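I joined the Hutport robotics club in August, mostly because a friend's kid wouldn't stop talking about it, and I figured I'd get one light, funny story out of it. Well, I'm still going! The club is 24 members strong, teenagers and a few parents, and all of them are building toward the Firkirmont Open, where every team gets 30 tries at tidying a kitchen that exists only on a computer.

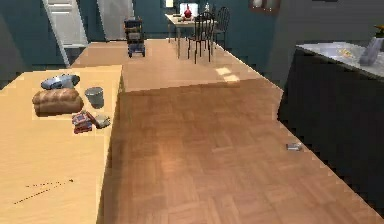 My team is called Puder (don't ask, I missed that vote). Our program is Tosh, and I've grown weirdly fond of it. I wrote a tiny piece of the code myself - 3 lines, and two of them were wrong. Everyone was very kind about it. We argue a lot about how fast Tosh should move near furniture, and I'm firmly on the slow side, probably because I've banged my own hip on enough tables. 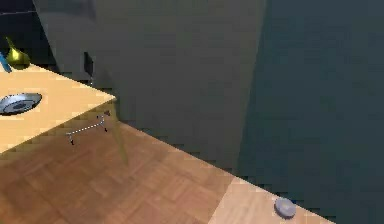

Tosh's gripper down below the corner of the table, with a small round disk over on the floor.

What I love most is the noise. Somebody shouts a number, somebody else groans, and then all the chairs roll over to one laptop. Our best practice score so far is 189, and the kids want 200 so badly that they've started bringing dinner along. The Open is on 12th December and I've already promised to bring the brownies.
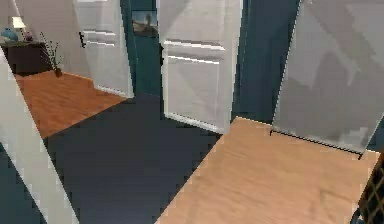 Open doors and teal walls in the practice apartment.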